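October, late, tea going cold next to me

Well, the move is on. Nipon sent around the message at breakfast: we have to be out of the second-floor room by the end of the month, and everything in it has to be boxed, binned or claimed. Four years of stuff! I said I'd make a start after lunch, thinking it would take an hour, and I got home at twenty past seven with dust in my hair and a paper cut from a Kallstead catalog.

I began with the shelves by the door because they looked easiest. They weren't. The top one was all manuals for things we got rid of ages ago, and behind those was a row of Bellel storage tubs with labels in three different people's handwriting, none of which matched what was inside. "Cables, short" had a bike pump in it. "Misc tape" was full of name badges from some open day. I tipped the lot out on the floor and sorted from there, which is how I sort everything at home too (Mom would be horrified).

The basketball was the first argument. Aisyah says it came with the room, Nipon says he bought it, and I have a clear memory of winning it at the Pasaribu summer picnic, in the sack race. So it's coming with us and we can fight about it over there. Same with the reacher-grabber, the long black one. I bought that for changing the thing on top of the cupboard without getting the ladder out, and it has been used almost entirely for stealing cookies off other people's desks. It gets to come too. I love that grabber.

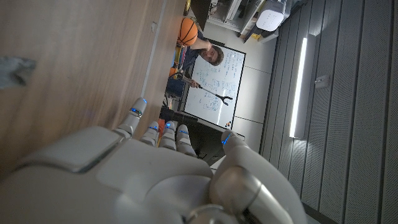 Then there's the whiteboard. I'd forgotten how much was on it – all that blue marker, columns and columns of it, equations and little diagrams squeezed in wherever somebody found a gap. I asked if I could wipe it and got a very loud no from two directions. Aisyah wants to copy it all into a notebook first, and I think that's going to take her longer than the packing will take me. The board itself is supposed to come off the wall and go with us, and the man from Keltholm quoted 80 dollars to take it down and put it up again at the other end. I thought that was fair. Nipon thinks we can do it ourselves with a drill and a blanket. We'll see.

I want the table too. It's such a nice light wood and I've eaten so many lunches at it. The new room is smaller though, and when I measured the doorway I wrote down 93 and now I can't remember if that was the width of the door or the length of the radiator. I'll have to go back with the tape. I really should write the word next to the number, I tell the others that constantly.

By five I had six boxes closed and stacked by the window, and a heap for the trash that came up to my knee. Aisyah took the plants down to her car. Markers, I've decided, get tested one by one before they get packed, because I am not carrying dried-out pens across town. I did up to 306 steps on the stairs alone according to my watch, and then the watch died, so I'm claiming a thousand.

Left for tomorrow: the cupboard (scared of the cupboard), the drawer with all the keys in it, finding out who owns the good scissors, calling Keltholm back before Nipon buys a drill. And tape! We ran out of tape at four and I closed the last box by folding the flaps over each other and putting a dictionary on top.

My back hurts. Dinner was toast. I found my green scarf, by the way, the one I was sure I'd left on the bus two winters ago, rolled up behind the printer paper – it smells like toner but I wore it home anyway.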